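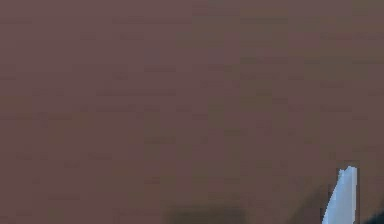 LIMMONT - Selia, the tenants' group for the Markari apartments, today questioned the rent notice sent to 110 households in June. The notice promises "improved living" in return for a 23 percent increase. Selia has read it several times and still can't find the improvement.

The owner, Cele Property, says the extra money will pay for new windows and a better heating system. No contractor is named. No start date is given. A similar letter went out 2 years ago, and the same windows are still in the walls.

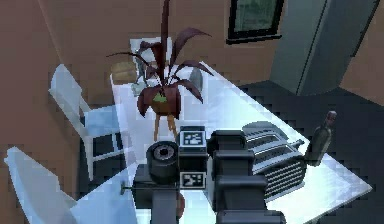

Cele also says rents in Limmont have "caught up with the market." Selia asked which market, and got a one-page reply with no addresses and no sources. The reply did mention a $400 credit for tenants who sign early - though the credit seems to apply only to people who give up their right to dispute the increase.
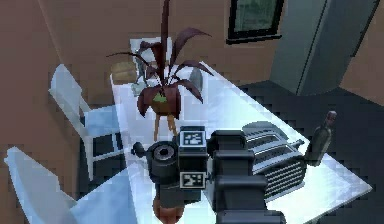

One Markari tenant told Selia she would gladly pay more for heat that stays on overnight, but wants to see a work order before she signs anything.

Selia is asking Cele to publish its repair budget and put off the increase until work has begun. Tenants are advised to keep their copy of the notice and to read the second page before accepting the credit. An open meeting will be held Sunday at 4 p.m. in the Markari lobby. Cele has been invited and has not said if it will come.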